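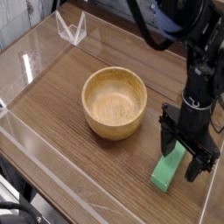
Robot arm over the green block, bowl in the middle, fingers open.

Ticket 1313 - Gripper stops short over the block
Project: Plokarard (shared workshop build)
Opened: Monday, November 21, 2022
Status: open

Hello all, and thank you for being so patient with me on the last one! The arm is moving nicely again, but I have a new puzzle. When I ask it to pick up the block and put it in the bowl, it comes down, opens its fingers and then just waits there until the move times out. It did this on 4 tries in a row last night, always with error 195.

What I have tried so far:
- Restarted the controller, twice, with a cup of tea in between.
- Homed the arm again. No change.
- Turned the block so it lay straight with the table. It got a little further, then gave the same error.
- Went back to the settings I saved in September. Same again, I'm sorry to say.

The wrist reads 3024 when it stops, if that means anything to you kind people. I do wonder about the cable loop up top - could it be tugging? I'll tie it back tomorrow, run the Brophy test script and post the log in this ticket.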